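Speaker notes – Logging a greenhouse on two AA cells
Els Bosman, Plonau hobby electronics evening

Start

Say hi, say name, check mic. Do not apologize for the slides.

Who here has a sensor node at home that died over the winter? Wait for hands. Mine died in March, three weeks after I put it up. Prasness board, brand new batteries, dead. That's the talk – why it died and what I changed.

Not a talk about cloud stuff. If someone asks about dashboards, send them to the break table.

What I built

Small 8-bit micro, temperature and humidity sensor, cheap radio module. Box on the greenhouse post. Receiver is in the kitchen and writes to a plain text file. Reads every few minutes, sends, goes back to sleep. At least thats what I thought it did.

The job sounds easy. Mention that I'd figured on a year of battery and told my sister so.

Boersma was the first version of the firmware (yes, named after the street). Arduino-style, delay() between readings. Everybody laugh here. delay() keeps the core running the whole time, so there was no sleep in it at all.
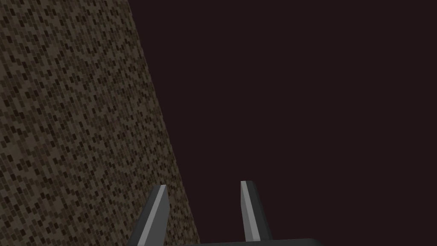 Second version, real sleep mode, power-down, watchdog wakeup. Current dropped a lot on the bench and I was very pleased with myself. Put it back out. It still ate the cells way too fast. So the meter came out again, and this time I left it in line for a whole evening with the node doing its real job.

The measuring part

Slow down here, people want to write this down.

Cheap multimeter on the microamp range drops too much voltage the moment the radio kicks in. Board browns out, resets, and you're measuring a reset loop without knowing it. I lost a full weekend to that.

What works – a 10 ohm shunt in the ground lead, scope across it, trigger on the radio burst. Then a separate reading for sleep, with a bigger shunt and a jumper across it that you pull after the thing has gone to sleep. Put the jumper back before it wakes! Forgot that more than once.

My sleep current was 259 microamps. Should've been single digits. Let that sit for a second.

Where it went

Go through these quick, one breath each.

Power LED on the board. Always on. Desoldered it, or just cut the trace if you don't like hot air.

Voltage regulator. The one on the Prasness board wastes power even with nothing attached. With two AA cells you don't need it, the micro and the sensor both run fine straight off the batteries. Check your own datasheets for the low end though, don't take it from me.

ADC left on. One line of code to turn it off before sleep, and you have to turn it back on after. I'd read about this and still forgot it.

Floating pins. Unused inputs drifting around and switching. Set them as inputs with pullup, or outputs low. Pick one.

Sensor pullups. The breakout has its own and the firmware was holding the data line low in sleep, so current ran through the resistor all night. Hardest one to find. Found it by unplugging stuff and watching the meter, very scientific.

If time – show the before and after scope trace. If laptop is being slow, skip it.

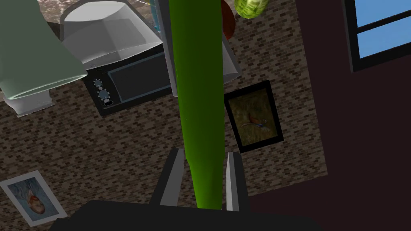

Radio

Radio is the other half. Receiving costs the same as sending on this module or near enough, so don't sit there waiting for an ack forever. I wait a short window, then give up and try next round. One lost reading in a greenhouse is fine. The tomatoes don't care.

Payload – first version sent text, with labels. Now it's packed into a few bytes. Shorter burst, less current, fewer collisions with the neighbors doorbell.

Batch it: store 2 readings, send them together. Tried storing more but then a reset loses too much.

Namer

Namer is the little tool I wrote to give each node an ID when flashing. Writes the ID into EEPROM, prints a label line, done. Before that I had two nodes that both thought they were number one and the log was nonsense for days. Sounds boring, saves you grief. Script is in the handout folder, needs avrdude on your path. Windows people, you'll have to change the port name, sorry.

Don't demo live. Did it last time, wrong cable, power only, no data.

Battery math

Keep it simple. I use 2,000 mAh as the capacity for an ordinary AA and don't believe the packet. Two in series is still 2,000, not double – somebody always asks. Add sleep current and the average from the bursts, divide. Then take some off for cold nights, alkalines hate them.

Log from the new version: 898 readings in the file when I copied it for this talk, no gaps longer than one round. Voltage barely moved so far. Ask me again after the first frost.

Questions

Likely ones:
Why not lithium? Price, and I have a drawer full of AAs.
Why not solar? Next project, box is half printed.
Which scope? An old one. Any will do for this.
Can I buy a board? No, but the files are in the folder, take them.

Collect the shunt resistors and jumper leads before leaving, they walk off. Return the projector adaptor to the front desk.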